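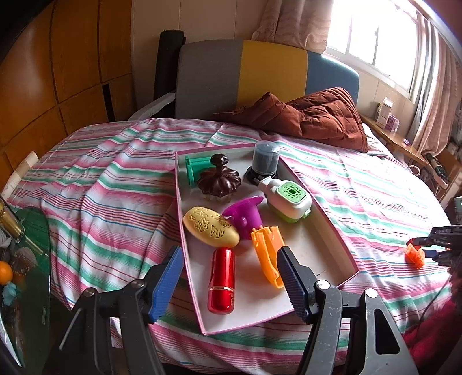 Bits and pieces in a shallow cardboard box, on a striped sheet.

Driltenik: progress report to the Savolainen fund
Sunday, August 1, 2021
Prepared by Merja Eskola, producer

Since the May report the game has changed more than in the whole of last winter, and I'm very happy to be writing this one. The first two chapters can now be played from start to finish without one of us sitting next to the player, ready to restart the thing.

Combat
Henok Moges has rebuilt the turn order from scratch. In the old version you picked a move, waited, and watched. Now every party member has a small stock of breath that carries over from one fight to the next, so a careless win in the marsh really hurts when you reach the ferry. Playtesters grumbled for the first evening and then started arguing with each other about the best way to save it up (lovely to listen to!). Bosses still run too long, and the second ferry fight is being cut by a whole phase.

Story and text
Ritva Honkanen has finished the script for chapter three. It comes to 1709 lines, of which 910 are in the game and voiced with placeholder sounds. The side story about the bell-maker's daughter has grown, and I've let it, as it was the part our testers asked about most. Chapter four exists as an outline and a very good ending.

Art and music
All the town backgrounds for Plaltunine are painted. Santeri Pelkonen is now on the mountain road, where the snow lighting has given him trouble – the characters looked pasted on until last week. Lauri Juntunen has delivered the battle themes and is recording the quieter pieces with a borrowed harmonium. The wheeze stays in.

Testing
We opened a closed test to 300 players. Most of the crashes they sent in came from one fault in the save menu, which is fixed. Loading times on older laptops are still poor, and Listex, who are doing our porting, want that sorted before they begin. I agree with them. It pushes the console build back by a month, though the PC date stands.

Money
Spending is within the agreed budget. We have used less on travel and more on translation, and I would like to move the remaining travel money across to cover the Finnish text of chapter three. Please let me know if you need a separate form for that.

Next
Chapter three playable, the boss fights shortened, and a new build in your hands before the next instalment is due. If anyone at the fund would like to try the marsh chapter now, write to me and I'll send a key.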